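# Über uns

Skungate liest Organigramme. Wer leitet eine Behörde, seit wann, mit welcher Bestellung, und wer unterschreibt, wenn die Stelle leer ist? Klingt trocken, und das ist es an den meisten Tagen auch. Trotzdem glauben wir, dass man über eine Verwaltung mehr aus ihren Vertretungsregelungen lernt als aus ihren Pressemitteilungen.

Angefangen hat es mit einer Tabelle von Loredana Caputo. Sie wollte wissen, wie viele kommissarische Leitungen nach einem Regierungswechsel tatsächlich kommissarisch bleiben. Die Ministerien antworteten freundlich und ausweichend. Inzwischen umfasst die Tabelle 3.405 Posten in Bund, Ländern und größeren Kommunen. Ob sie vollständig ist? Nein. Wir misstrauen jedem, der das von einer solchen Liste behauptet.

## Wie wir arbeiten

Wir sind acht Leute, verteilt auf zwei Büros und etliche Küchentische. Ngan-ling Chiang betreut die Datenbank, Settimio Rinaldi die Anfragen nach den Informationsfreiheitsgesetzen. Ein guter Teil davon wird zunächst abgelehnt, gern mit dem Hinweis auf laufende Verfahren. Dann legen wir Widerspruch ein und warten.

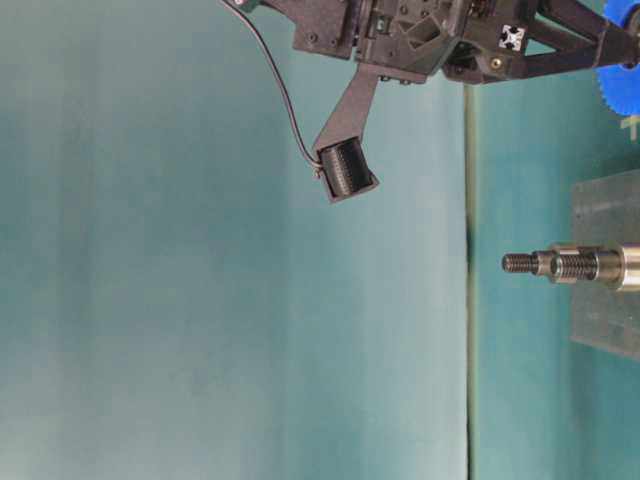 Neue Einträge prüfen immer zwei Personen. »Aus gut informierten Kreisen« reicht uns nicht, eine Rücktrittsankündigung übrigens auch nicht: Eingetragen wird, was im Amtsblatt steht oder uns schriftlich vorliegt. Das macht uns langsamer als die Nachrichtenseiten. Damit können wir leben.

## Wer das bezahlt

Eine berechtigte Frage, wir stellen sie anderen schließlich auch. Von den Behörden, die wir beobachten, nehmen wir kein Geld. Parteien und parteinahe Stiftungen haben wir ebenfalls abgelehnt, auch wenn das Angebot »ganz ohne Bedingungen« kam. Einzelspenden über 3.000 Euro veröffentlichen wir mit Namen. Den Rest tragen 200 Fördermitglieder und der Verkauf unseres Newsletters *Juvach*, der jeden Freitag erscheint.

## Fehler

Machen wir. Korrekturen bleiben sichtbar am Eintrag stehen, mit der alten Fassung darunter. Hinweise nimmt Yaowalak Thongsuk in der Redaktion entgegen, am liebsten mit Beleg.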